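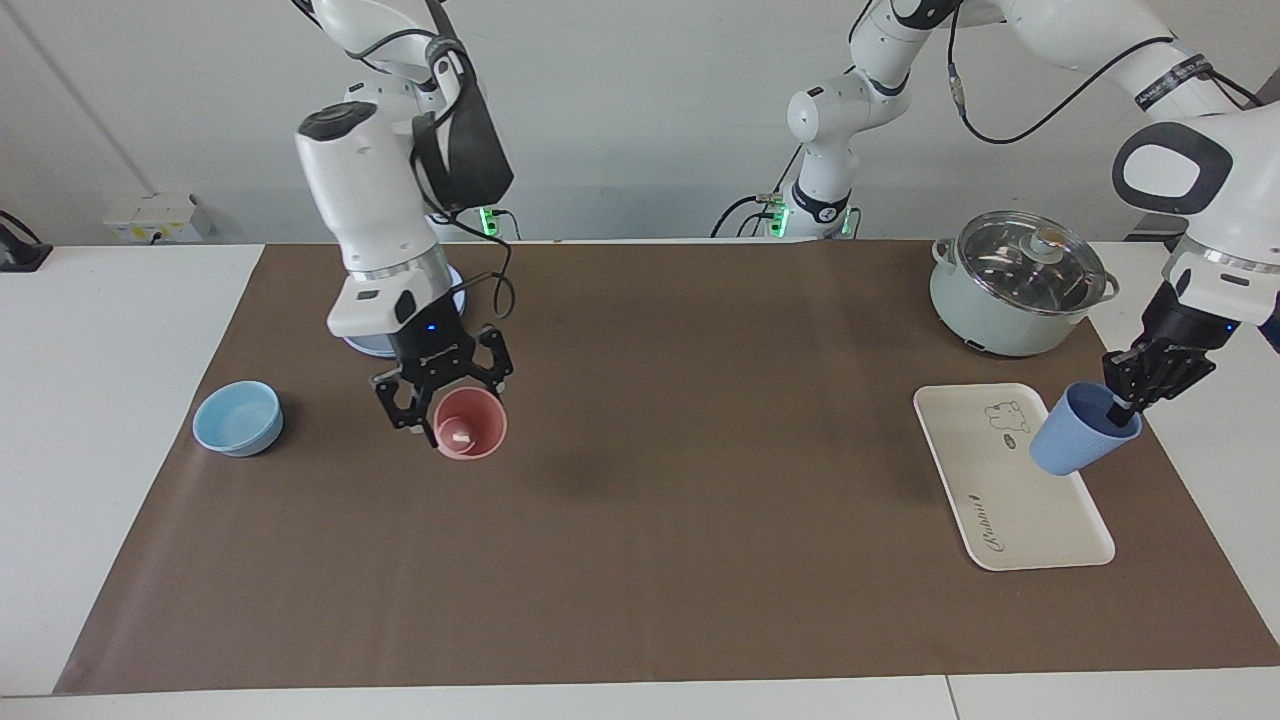 제목: Re: 다과상 차림, 컵이랑 쟁반 이야기

여러분 안녕하세요, 카지미르 할라스(Kazimír Halás)입니다. 답장이 많이 늦었지요. 그사이 11월이 되어 버렸고, 저는 감기를 한 번 앓고 일어났습니다. 다들 따뜻하게 지내고 계신지요. 지난번에 올려 주신 글을 차를 마시면서 두 번이나 읽었습니다.

> 오타우(Otau) 모임방에서 쓸 다과상을 새로 차려 볼까 합니다.
> 다섯 사람이 둘러앉을 자리인데, 컵 색을 하나로 맞추는 게
> 나을까요, 섞어도 괜찮을까요? 그리고 쟁반은 꼭 있어야
> 하는지도 궁금합니다. 상이 좁아질까 봐 걱정이 되어서요.

저라면 컵 색은 섞어 쓰겠습니다. 분홍색과 파란색을 같이 두면 이야기하다가 잠깐 내려놓아도 제 컵을 금방 찾을 수 있고, 무엇보다 상이 환해 보여서 저는 참 좋더라고요. 연한 하늘색 그릇도 하나쯤 곁에 두시면 과자든 귤껍질이든 담기가 편합니다. 흰 바탕에 테두리만 옅은 파랑인 둥근 것도 그 옆에 잘 어울리고요. 갈색 바탕에는 이런 옅은 색들이 유난히 곱게 보입니다.

차리는 순서도 물어보셨던 것 같아 제 식대로 적어 봅니다. 꼭 이대로 하실 필요는 없어요.

1. 쟁반부터 놓습니다. 저는 크림색에 모서리가 둥근 것을 좋아합니다. 흘림체로 "Rabbit"이라고 적혀 있고 동그란 귀가 달린 동물 얼굴이 그려진 쟁반인데, 곰인지 토끼인지는 볼 때마다 헷갈립니다. 글씨 옆에 당근 비슷한 작은 무늬도 있으니 토끼 편을 들어 주고 싶네요. 전기 주전자 받침인지 그냥 용기인지 싶은 것은 연한 녹회색이라 쟁반과 색이 잘 맞습니다.
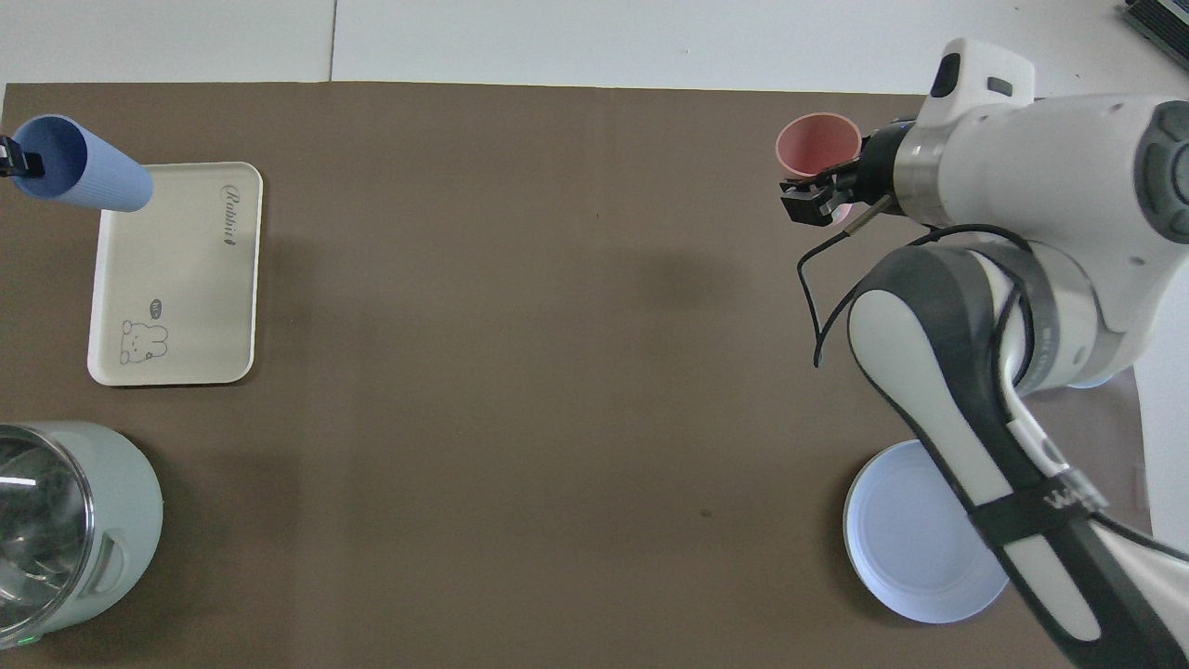
2. 컵과 그릇은 그다음입니다. 쟁반 위에 다 올리려고 애쓰지 마시고, 손이 닿기 좋은 곳에 띄엄띄엄 두세요. 그림이 조금 보이게 남겨 두면 손님들이 꼭 한마디씩 하십니다.

3. 물은 맨 나중에 끓입니다. 저는 한 잔에 200밀리리터쯤 되게 따르던 것을 요즘은 조금 줄였습니다. 식기 전에 다 마시고 한 잔 더 청하는 편이 즐겁더군요.

쟁반 때문에 상이 좁아질까 걱정하셨는데, 정 좁으면 과자 그릇을 옆으로 빼시면 됩니다. 저희 집 상도 그리 넓지는 않지만 네 사람까지는 넉넉히 앉아요. 혹시 여분의 컵이 필요하시면 편하게 말씀 주세요. 다음 모임 때 신문지에 싸서 들고 가겠습니다.

늘 고맙습니다.
카지미르 드림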